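Ticket #1845
Queue: Demo support
Subject: Arm stops over the box and sits there, visitors coming
Status: Resolved
Opened: 15 March 2025
Site: Sekport, demo space

Hi all, me again. We've got the Sayegh open day coming up fast and the packing demo has picked this week to get moody, so I'm putting everything in one ticket and adding to it as I go. Sorry in advance for the length!

What it's supposed to do: the arm goes out over the pine table, gets to the open box, lowers, does its bit with the insert, goes back to its home pose, and the status page shows a green tick. Visitors love the green tick. Then the host resets the box and we go again for the next group.

What it does: gets over the box, stops, and sits there. No fault on the pendant, no beep, nothing. The Drukano page says "waiting for scene" and it'll keep saying that until you cancel the job. I let it go for 5 minutes once while I answered email and it was still waiting when I looked up.

Doesn't happen every time, which is the annoying part. The first run after a restart is nearly always fine. Second or third is where it gets stuck. During the rehearsal for the Gurel people it stuck twice in a row and I ended up talking about gripper fingers for a very long time.

Things I'd tried before opening this:

Restarted the Drukano service. Helps for one run.
Restarted the whole controller. Same, just slower.
Swapped the network cable at the switch end. No difference.
Ran the home-and-open routine by hand. Works perfectly, arm comes up over the table, fingers open, as happy as can be.
Ran the demo with speed down at half. Still stuck on the second run.

So it moves fine when I tell it to move. It only goes quiet when it has to look at something and decide. That had me thinking about the cameras, and the wrist one in particular, given that its cable has to bend every time the arm does. I parked the arm with the fingers open and left the white box next to it with the lid folded back and the foam block lying in the lid, so I'd have something pale and something dark in view to compare exposures on.

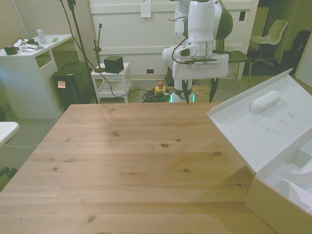
Gurel support: Thanks for the detail, that saves us a round of questions. If a manual move works and only the look-and-decide step hangs, please leave the arm alone for now and check the scene timeout in Drukano. After the June update the default is 100 milliseconds, and a slow first image gets thrown away without a message. Can you send the value you have, and the log from one good run and one stuck run?

Okay! Value is 100, so you called it. I never touched that page, I didn't even know we had that page. Logs attached to the ticket (good run first, stuck run second, I renamed them so you can tell).

I had a read through them myself while waiting and I can sort of see it. On the good run the images come in, the box gets found, off it goes. On the stuck run there's a line saying the image was dropped, then the same line again, and after that it quits writing anything at all. Would be great if that showed up on the status page by the way. Even a yellow triangle. Anything I can point at while people are standing there.

Question before I change it: if I bump the timeout up, does the arm slow down between steps? The Sayegh groups are on a tight rotation and I've promised the hosts we won't run over.

Update, later the same day. Got the answer by phone: it doesn't slow anything down on a normal run, it only waits longer when the image is late. So I set it to 2 seconds, saved, and restarted the service (it does need the restart, the page doesn't tell you that).

Went back to the long brown box for the test, the plain one, set lengthwise at the far edge of the table where the groups will be able to see it. Sent the arm over from the left and kept my hands in my pockets. 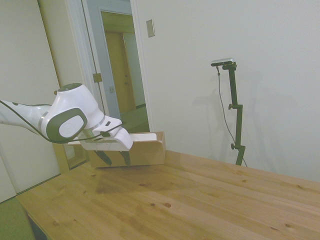 Gripper at the brown box, timeout test.

Ran the full demo start to finish, then again, then again with people wandering in and out and the door open, because that's what an open day is like. No hang. One run had a late image in the log and it just waited a beat and carried on, you'd never spot it if you weren't reading along.

I did get one other thing while testing. If you press Start before the arm is all the way home, the page takes the click and then ignores it. So you press it again, and now it's queued two jobs, and it'll go straight into the second one while the host is reaching in to reset the box. I really don't like that with visitors at the table. For the open day I've put it in the host notes: wait for the tick, press once, hands off until it's home. Please can someone look at it properly afterward? Happy to open a separate ticket if that's easier for you.

Also for the host notes, in case other sites want to copy them:

Restart Drukano in the morning, before the first group.
Check the timeout still says 2 seconds. Updates may put it back.
One warm-up run with no visitors.
If it says "waiting for scene" for longer than it takes to say your name and where you work, cancel and start over.
Keep groups on the near side of the table and off the cables.

You can close this one from my side. I'll open the Start button thing separately tonight, and I'll paste the log lines into it so you don't have to go digging in here.

Resolution: scene timeout raised, service restarted, repeat runs OK. Start button queueing moved to new ticket.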